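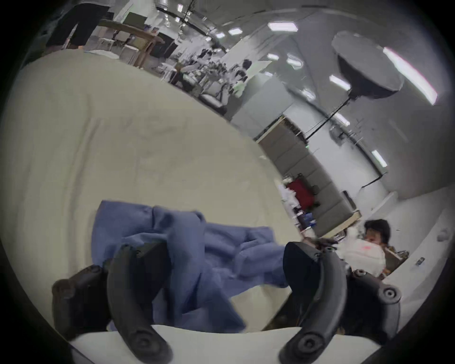

Blue cloth, crumpled, on the pale cover.

January, hard water and bar soap, continued

Picking up from the jar tests. The question is still whether the grated bar soap can be used with Sitlow well water without leaving gray film in the rinse, and if so how much washing soda has to go in ahead of it. The earlier pages have the titrations. Working hardness for everything below is 300 mg/L as calcium carbonate. Darmawan repeated it on the second carboy and got the same value within the drop size of the burette, so I am not going to chase it further.

Jars are the straight-sided ones from the Goh cabinet, filled to 900 mL. Soap is the plain sodium tallow bar, grated fine and kept in a closed tin. Dose 2 g per jar.

Arithmetic, because I got it wrong on the whiteboard. 900 mL at 300 mg/L is 270 mg as carbonate, so 2.7 mmol of hardness. Each calcium takes two soap anions, 5.4 mmol. Using 300 g/mol for the soap that is 1.6 g gone to curd before anything useful happens. Out of a 2 g dose there is 0.4 g left to wash with. This agrees with the jars, where the untreated one made almost no standing foam and a thick ring at the waterline.

Soda to match 2.7 mmol is 286 mg anhydrous. We weighed 300 mg. The excess is small and I would like it larger, see below.

Order of addition

Three jars, all at room temperature.

Jar A: soap only. Curd at once, floating, sticks to the glass and to the stirring rod. Foam collapses while you look at it.

Jar B: soda and soap together. Curd again, finer than A. Some foam. Ring at the waterline.

Jar C: soda first, stirred, left 60 minutes, then soap. Cloudy from the carbonate, which settles. Foam stood up until I poured it out. Faint ring.

B and C have the same things in them. The difference is the wait. Soap grabs calcium immediately and the carbonate is slow to come down in cold water, so when both are present the soap gets there first. Valquíria pointed out that C was also stirred more in total than B. Fair. Repeat B with the same stirring before anyone quotes this.

Temperature

Repeated C with the water brought to 60 °C before the soda went in. Clouding started much sooner and the solid is denser, settles into a thin white layer that can be decanted off. Shortened the wait to what it took to clean the burette and saw no loss of foam. I did not time it, which was careless. Next time use the clock on the wall and write it in the margin.

Scale formed on the immersion heater during this. Comes off with vinegar. Do not leave it for the next person.

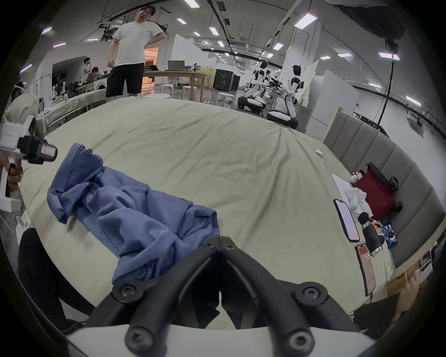
Ikhsan Osman
Bench chemist, Ommont workshop

Rinse

Film seems to form mostly in the rinse, and I think we have been looking at the wrong step. Wash water is treated; rinse water goes in straight from the carboy at full hardness and meets whatever soap is still held in the cloth. So curd is made inside the fabric, after everything we did to prevent it. Larasati had this in her notes from the Flandmont job and I should have read them first.

Checked with white test strips. Strips washed in C and rinsed in raw well water dried stiff, with a gray cast along the fold. Strips washed in C and rinsed in the decanted, softened water dried soft. A strip rinsed raw and then soaked in dilute vinegar came out sticky: the acid turns the calcium soap to free fatty acid, which then stays put in cotton. Vinegar is therefore fine on the heater and a bad idea on cloth that has curd in it already. On cloth that has had a softened first rinse it seems harmless. One strip only.

Citrate

Ingeborg wants sodium citrate tried in place of soda. It holds the calcium in solution, no sludge to decant, no waiting. Against it: cost per load, and it takes more of it by weight. If the trisodium dihydrate ties up calcium one for one, 2.7 mmol needs 0.79 g per jar, against 0.29 g for soda. The binding is not complete, and soap competes for calcium fairly well, so the real dose will be higher. Could be worth it for the rinse alone, where the quantity of leftover soap is small and the wait is a nuisance.

pH of the citrate stock was mildly alkaline on paper. Fine for cotton. Soda stock was well above that and I would keep it off wool entirely.

Loose ends

Repeat jar B with stirring matched to C.

Run C again with soda at a clear excess, say half as much again, and see whether the faint ring goes away.

Magnesium. The titration gives total hardness and I have been writing calcium as if that were all of it. Carbonate does a poor job on magnesium at this pH, which might be the whole explanation for the ring in C. Darmawan has the indicator for calcium alone. Ask him before making up more soda stock.

Tin of grated soap is nearly empty. The new bar feels softer — probably more water in it — so dry a weighed portion before using the 2 g dose, or the numbers will not line up with this page.

Carboys need labels.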